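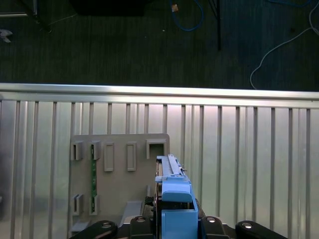
Skaketti Module 3: Inserting a Circuit Board Strip into a Panel Holder

Applies to: Mustport Student Robotics Program, intermediate teams
Prerequisite: Modules 1 and 2, signed off in the team logbook

Purpose

This module sets out the procedure for programming an arm to place a narrow circuit board strip between two holders on an upright panel. Teams must complete it before they may enter the Skaketti assembly round in August. The procedure applies to the practice panels and to the competition panel, which has the same holder layout.

Before you begin

Each team requires one arm with its gripper fitted, one practice panel, one board strip and a laptop with the Viltico control software installed. Secure the panel upright before switching on the arm. A panel that moves when pressed with a finger is not secure.

Check that all cables on the floor are clear of walkways and of the arm's full reach. One team member is to remain at the stop button whenever the arm is powered. Hair must be tied back and lanyards removed.

Step 1. Set the limits

Open the Viltico settings page and set the travel speed to 50 millimetres per second. Set the working distance limit to 275 millimetres from the home position. Do not raise either value during practice. Save the settings under your team name.

Step 2. Record the approach point

Guide the arm by hand until the gripper is level with the upper holder and facing the panel squarely. Record this position as "approach". Move the arm back to home and run the approach on its own, with no board in the gripper. Repeat until the arm stops at the same place each time.

Check the wrist view on the laptop as well as the arm itself. The gripper can hide part of the panel in this view, so a second team member should watch from the side and call out if the arm drifts.

Step 3. Pick up the board

Handle the strip by its edges. Place it in the gripper with the long side vertical, then close the gripper slowly until the strip no longer slides. Too much force will bend the board - if you see any curve along its length, open the gripper and start again.

Step 4. Seat the upper end

Run the approach. From there, move the arm upward in small steps until the top end of the strip enters the upper holder. If the strip catches on the rim, back away to the approach point before correcting the angle. Never push through resistance.

Step 5. Seat the lower end

Lower the strip slowly until its bottom end rests in the lower holder. The top end must remain inside the upper holder throughout. Open the gripper, wait for the arm to become still, and withdraw straight back from the panel.

Step 6. Log the attempt

Record every attempt, including those that fail. Each entry must state the team name, the start position, the result and the reason for any stop. Attempts without a log entry are not counted toward sign-off.

Sign-off

A team is signed off after 21 successful insertions, which may be completed over several sessions. An insertion is successful when both ends of the strip are held and the gripper has released without touching the panel. The shared log holds up to 2000 entries, and teams should export their own records at the end of each session.

Sign-off requests are to be submitted to Hideaki Kinoshita, program coordinator, with the exported log attached. Teams whose practice panel has a damaged holder should report it before making further attempts. Spare strips are kept in the Hosoda Room and must be signed out.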